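Door Handles and Latches, Unit 21 - Photo Gallery
Posted January 14, 2023 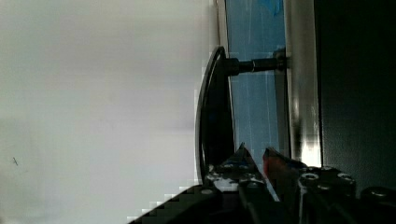

We have been going through the doors at the Momen building one unit at a time, writing up what hardware is on each and what needs attention. Unit 21 is on the ground floor and gets more use than the rest of the hall. The notes below go with the gallery for that unit. Most of the work is cleaning and tightening, with a couple of parts to order.

The handle is a black curved lever on a round shaft, with a thicker collar where the two meet. The outer rim is glossy and the inner face is flat. The same style was put in along the whole hall when Irumano did the refit, so parts can be swapped from one unit to the next.

The collar is the part to check first on any of these. If a lever has play in it, snug the collar by hand, then give it a small turn with a wrench and a rag over the jaws. Do not force it. The finish marks easily and the touch-up paint never matches.

The blue panel has scuffs on it and lighter streaks. We will try a damp cloth and dish soap before anything stronger. On unit 2 that was enough for the streaks, but the deeper scuffs stayed. The paint code for the blue is 613 if it comes to that - the can is on the shelf in the supply room, behind the floor wax.

The metal strip next to the panel is brushed, so wipe it up and down with the grain. Going across leaves fine lines that show whenever the light is on.

The white wall has a tiny dark mark on it, low down. It goes on the list for the next round of wall touch-ups in February, along with the corner by the stairs.

Parts on order: one spare lever and one collar from Martinelli, plus a box of 48 screws for the whole hall. Mirix had the lever for less but wanted a minimum order, and we don't need that many.

Old levers go in the gray bin in the supply room, not in the trash. Tag each one with the unit number it came from. A lever with a worn collar can still be used for parts.

Next set: units 22 and up, same hallway, other side. Those doors have the older flat plates and will get their own page.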